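Gallery: Bornen picks blocks

Welcome to the gallery page for Bornen, our bin picking software! If you have come here from the Viden pages you will already know the planner; if not, the short version is that Bornen looks into a bin, decides which block to go for, works out how to get a gripper round it without hitting the walls, and then does it all again until there is nothing left to pick. Most of what we love about it happens inside a computer and makes for terrible photographs, so the captions do a lot of talking. Javiera Bustos wrote the perception part, Amancay Escobar looks after the planner and the control loop, and the words on this page are Amancay's.

Front bin, blocks near the wall

A block in the open middle of the floor is an easy pick – the planner has a whole fan of approach directions and nearly all of them work. Push the same block up against the front wall and most of that fan disappears, and we had great fun finding out which grasps survive.

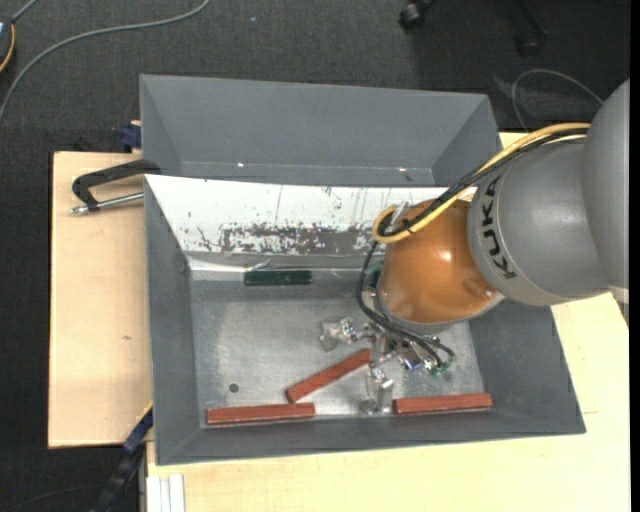

Bornen gallery, page 2 of 24

KUKA arm over the front bin, with three red-brown blocks along the near side and a dark green one lying against the far side. Each metal finger needs its own bit of free floor, and the one pointing down next to the right-hand block has very little to spare.

The white panel at the back has plenty of scratches and a flaked patch, and Javiera is fonder of it than anyone should be. Early versions of the segmentation kept reporting dark marks like those as very thin blocks. She now fits a plane to each bin wall first and throws away anything that doesn't stand proud of it, and the ghost blocks went away overnight.

Shiny floors are the other thing she worked on. Bright streaks along a seam leave holes in the depth data, and the old code filled those holes with a guess. Bornen now marks them as unknown and lets the planner decide how brave to be, which I think is the nicest idea in the whole release.

How a pick gets chosen

For every block it finds, Bornen samples 500 grasps and scores them on three things: room for the fingers, distance from the walls, and how far the wrist has to turn. The top few go to the motion planner. I used to send just the single best one, and it was a lovely surprise how often the second choice gave a much shorter path.

Cables are in the collision model too! We treat the loop at the wrist as a fat soft tube that is allowed to brush past things but never to be pinched. It is a crude model and it works far better than I expected. The credit goes to the Garrido library, which lets you give each shape its own clearance, and saved me weeks of writing my own.

Closing the fingers is handled by a small state machine with a force limit at each step. If one finger touches early, the hand shifts sideways until both sides feel the same load, then closes again. Watching the force plots settle on top of each other is a small daily joy.

Replaying a run

Every attempt is logged with its depth image, the grasps considered and the path taken, and Todby plays the lot back on a timeline. You can stop at any moment, change a weight and see which grasp the planner would have picked instead. The log from our February sessions holds 2146 attempts, and I have spent more evenings than I will admit scrubbing through them with a cup of tea.

My favourite is attempt 500, where the planner turned down a perfectly good grasp and took an odd sideways one. I was sure it was a bug. Then I switched on the unknown-space layer and there was a hole in the depth data exactly where a finger would have gone – Javiera's change doing its job.

Next up on the list: blocks that lie across one another, and a faster check for the wrist cables.

Previous page | Next page | Back to Viden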